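The stop was logged at 2:14 in the afternoon, during an acceptance run at the Juvthorpe test hall. An Atum arm had been told to pick up a spray bottle, wet a cloth and wipe a desk. It closed its hand on the bottle, lifted it, and then rolled its wrist the wrong way. The knuckles met the desktop at full approach speed. The force limit tripped, the brakes set, and the bottle went on the floor. No one was inside the fence.

Marno, which builds the Atum, first treated the event as a wrist joint fault. The joint was pulled and bench-tested over two shifts. It met its specification in both directions, with no slip at the encoder and no drop in brake torque. A second arm was put in its place and given the same task. On its ninth attempt it made the same roll.

That moved the inquiry from the machine to its training data. The Atum's desk routines are learned from recordings of people doing the same jobs by hand. The person wears a sensor glove that reports the fingers, and a printed marker cube gives the cameras the position and angle of the hand. Marno's set for desk cleaning held 3000 recordings, gathered with ordinary household items.

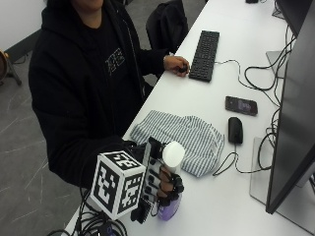

Marker cube and sensor glove, with a spray bottle in the grip.

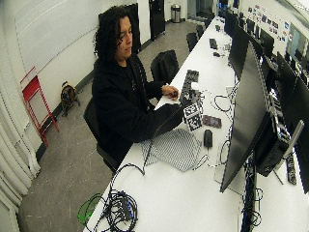 Hilde Mertens

The cube is the weak point in the chain. Each face carries its own pattern, and the tracking software holds a table stating which pattern faces which way relative to the wrist. If the cube is taken off for cleaning and put back a quarter turn from its old position, the cameras still find it. The position stays good to within a few millimeters. The angle is wrong by 90 degrees, and no error is raised.

Marno's records show that one glove had been serviced in August. The mount was square, with four screws in a symmetrical pattern, so the cube fit equally well in any of four positions. The work order said "refit cube" and gave no orientation. Everything recorded on that glove until the next calibration, 366 recordings in all, carried the bad angle.

A check did exist. The Piątek toolkit, used to clean the recordings, compares the wrist angle with the range a human forearm can reach and rejects anything outside it. With the hand flat on a cloth, the shifted angle fell outside the range and most of the wiping segments were thrown out. With the hand around an upright bottle, it fell inside. The grasp segments passed, and the policy learned two answers to the same question.

The simulator did not catch it either. Its desk was modeled as a thin plane with collision checks on the fingertips only, and the fingertips cleared it.

Marno has made three changes. The mount now has an offset pin, so the cube goes on one way. Each session opens with the wearer laying the gloved hand flat on a marked spot, and recording stays locked until the angle agrees. On the arm, speed is now reduced whenever any part of the hand is within 200 millimeters of a known surface. The old limit applied to the fingertips alone.

The affected recordings were removed, not corrected. Marno's engineers considered rotating them back in software but could not establish when in the service period the cube had been moved. The retrained policy is back on the test floor in Juvthorpe, still behind the fence. The original wrist joint was returned to stock.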